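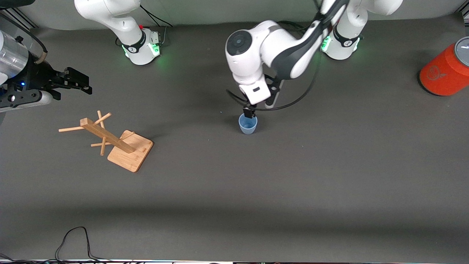
Cups and Stands: Sorting Gallery

This page covers the drinkware part of the Prurna kitchen inventory, sorted on Thursday at the Zaver storage room. One picture so far, with notes on the pieces in it and on the rest of the lot. All sorting is done on a plain dark gray tabletop so that pale and see-through items can be told apart from the surface.

Item 241 – cup, small, light blue
Translucent plastic, standing upright near the middle of the table. Stored mouth down on the second shelf. Cups of this type may be nested, but no more than four deep, as they tend to bind.

Item 423 – mug tree, light wood
On its side at the left half of the table. Overall height 30 cm by our tape. Check the pegs for play before hanging anything heavier than an espresso cup. Glue only if a peg turns by hand.

Shelf notes
The cups go in the Kivik bin, the stand on the open shelf beside it. Shelf clearance is 95 cm, enough for the tree with mugs on it. Load the lower pegs first and alternate sides – a stand loaded on one side only will tip.

Cleaning
Plastic: warm water, mild soap, air dry. Wood: damp cloth, then a dry one. Do not soak the stand or leave it near the heater.

Still to be listed
Saucers, two trays and the Tremblay mugs. Labels for these are printed and kept in the top drawer.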